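Science for Kids > Trees and Wood

Why Does Wood Have Lines in It?

Reading time: 3 minutes

By Fraser Guthrie

Look closely at a wooden spoon, a door or a floor. You will probably find lines running through it. Those lines are called the grain, and they were made while the tree was alive.

How a tree grows

A tree gets taller at the tips of its branches. It also gets wider every year. Just under the bark is a very thin layer called the cambium. It makes new wood on its inner side and new bark on its outer side.

In spring there is often plenty of water, and many trees grow quickly. The wood made then is usually pale and soft. In summer growth slows down, and the wood is darker and harder. In winter, trees in cold places stop growing. By January the cambium is resting.

One pale band and one dark band together make one ring. If you count the rings on a stump, you can tell how old the tree was. A stump in the woods near Ekbridge has 401 rings. It was a small seedling long before there were any cars or trains.

What the rings can tell us

A wide ring often means a good year with enough rain. A narrow ring can mean a dry year, or a year when insects ate the leaves. A dark scar may be the mark of a fire.

From rings to grain

Most of the cells in a tree trunk are long, thin tubes that point up and down. They carry water from the roots to the leaves. When a log is sawn lengthwise, the saw passes through the rings and along the tubes. The rings show up as stripes or curves on the board.

Wood splits easily along the grain. It is much harder to break across it – try snapping a dry twig, then try peeling one lengthwise.

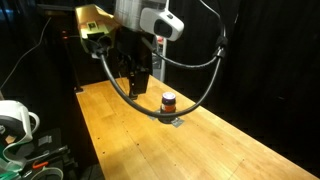

Wood also changes size. It takes in water from damp air and swells, and it shrinks again when the air is dry. Most of this happens across the grain, so a wide board can bend or crack. One way to make a steadier surface is to join many thin strips side by side. The long workbench top is made like this, from narrow parallel planks. A top of this kind is called butcher block.

Words to know

Cambium: the thin layer where a tree makes new wood and bark.
Grain: the direction of the fibers in wood.
Seedling: a very young tree.

More in Trees and Wood

Why Do Leaves Change Color?
What Is Bark For?
How Is Paper Made?
Can a Tree Grow Without Soil?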